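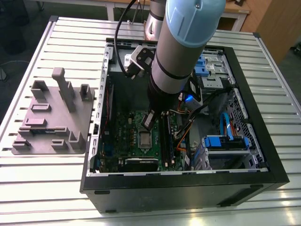
게오르기차 보이쿠: 지난번 점검표에는 낙하산 항목이 맨 뒤에 있어서, 발사대까지 다 걸어가 놓고 다시 접으러 돌아오는 분이 많았어요. 이번에는 앞으로 옮겨 주시면 안 될까요? 그리고 바람 항목에 '애매하면 기다린다'는 말도 꼭 넣어 주세요.

네, 말씀대로 옮겼습니다! 댓글이 어찌나 고맙던지 바로 고쳐 놓고 잔다는 것이 그만 다른 항목까지 손을 대서 전체가 조금 길어졌네요. 아래는 켈트빌 모형로켓 모임의 8월 5일 발사회에 쓰는 점검표이고, 항목마다 제가 2월 발사회 때 적어 둔 메모를 붙였습니다. 인쇄해서 쓰실 분은 메모를 빼고 굵직한 항목만 가져가셔도 괜찮아요.

가. 기체 점검 (집에서 한 번, 현장에서 한 번)

1. 낙하산과 충격 코드
확인: 낙하산 줄이 꼬이지 않았는지, 코드 매듭이 단단한지, 방염 솜이 충분한지.
메모: 스칼텐 기체는 동체가 가늘어서 낙하산을 욕심껏 말아 넣으면 사출 때 걸립니다. 살살 밀어서 쑥 들어가는 정도가 좋고, 손가락에 힘이 들어간다 싶으면 다시 접어 주세요.

2. 날개와 접착 부위
확인: 날개를 하나씩 가볍게 흔들어 보아 움직임이 없을 것.
메모: 차 트렁크에서 눌려 온 기체가 의외로 많답니다. 집에서 멀쩡했어도 현장에서 다시 봐 주세요.

3. 무게와 무게중심
확인: 엔진을 넣은 상태로 900그램 이하. 무게중심이 압력중심보다 앞쪽에 있을 것.
메모: 폴라르드 기체에 탑재함을 다신 분들은 탑재함까지 넣고 재 주셔야 합니다. 빈 채로 재 놓고 좋아하시면 안 돼요(제가 그랬습니다).

4. 노즈콘
확인: 기체를 거꾸로 들었을 때 제 무게로는 빠지지 않고, 살짝 당기면 빠질 것.
메모: 헐거우면 종이테이프를 한 바퀴 감으시면 됩니다.

나. 발사대와 점화 장치 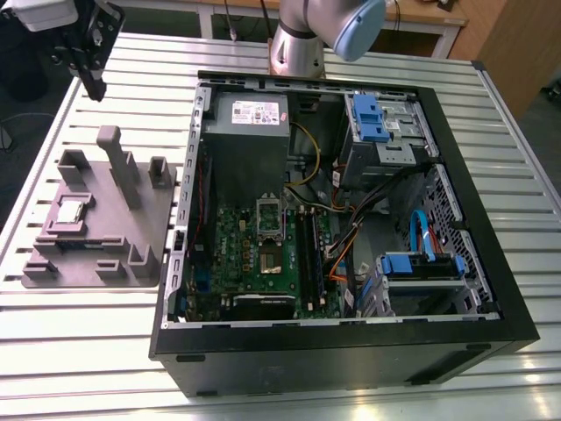

5. 발사 제어함은 안전키를 뺀 상태에서 뚜껑을 열고, 전지 단자와 점화선 커넥터가 끝까지 들어가 있는지부터 봅니다. 선은 색깔별로 따로 다니게 정리해 주시고, 눌리거나 벗겨진 데가 없는지 손으로 더듬어 가며 천천히 따라가 보세요. 저희 제어함은 그동안 어느 전지가 어느 규격인지 뚜껑을 열 때마다 헷갈렸는데, 사진 속 컴퓨터의 회색 전원 공급 장치처럼 윗면에 흰 라벨이 떡하니 붙어 있으면 위에서 들여다보기만 해도 글자가 보이니 얼마나 편합니까. 그래서 이번부터 전지에도 전압과 교체한 달을 적은 흰 라벨을 윗면에 붙이기로 했습니다. 옆면 말고 꼭 윗면이에요.

6. 안전키
확인: 기체를 거는 동안 안전키는 거는 사람의 주머니에 있을 것.
메모: 목걸이 줄을 새로 달았으니 목에 거셔도 좋습니다. 발사대에 꽂아 두고 자리를 뜨는 일만은 없도록 해요.

7. 발사봉과 화염판
확인: 발사봉이 곧고 매끈할 것, 화염판이 흔들리지 않을 것, 주변 마른풀을 걷어 냈을 것.
메모: 여름이라고 풀이 다 푸른 건 아니더라고요. 소화기와 물통은 제어함 옆에 둡니다.

8. 점화기
확인: 점화기가 추진제에 닿아 있고 집게끼리는 닿지 않을 것.
메모: 집게에 그을음이 끼면 사포로 문질러 주세요. 불발의 태반이 이것 때문이었습니다.

다. 발사장과 사람

9. 거리
확인: 관람선은 발사대에서 51미터. 아이들은 보호자와 함께 선 뒤에.
메모: 좋은 사진을 찍고 싶은 마음은 저도 너무나 잘 알지만 선은 넘지 말아 주세요.

10. 바람과 하늘
확인: 깃발이 옆으로 쫙 펴지면 중지. 구름 밑면이 예상 고도보다 낮으면 중지. 애매하면 기다린다.
메모: 폴라르드 기체는 거의 600미터까지 올라갑니다. 그 높이의 바람은 땅에서 느끼는 바람과 영 딴판이어서, 지난번에는 과수원까지 흘러간 기체도 있었지요. 과수원 쪽으로 갈 때는 주인께 먼저 전화를 드리고 들어갑시다.

11. 불발했을 때
확인: 안전키를 뽑고 1분 기다린 뒤, 한 사람만 다가갈 것.
메모: 1분이 참 길게 느껴집니다. 그래도 소리 내어 세지 마시고 시계를 봐 주세요.

독자 의견

욜란다 사르미엔토: 11번에서 다가가는 한 사람은 기체 주인인가요, 발사 담당인가요? 저희 아이가 주인이면 좀 걱정이 돼서요.

답글: 발사 담당입니다. 어린이 기체도 마찬가지고요. 제가 당연하게 여기고 빼먹었는데 인쇄본에는 '발사 담당 한 사람만'이라고 고쳐 두겠습니다.

게오르기차 보이쿠: 낙하산이 맨 앞으로 왔네요, 고맙습니다! 방염 솜은 현장에서도 나눠 주시나요?

답글: 한 봉지 넉넉히 챙겨 가겠습니다. 접수 탁자에서 찾아 주세요.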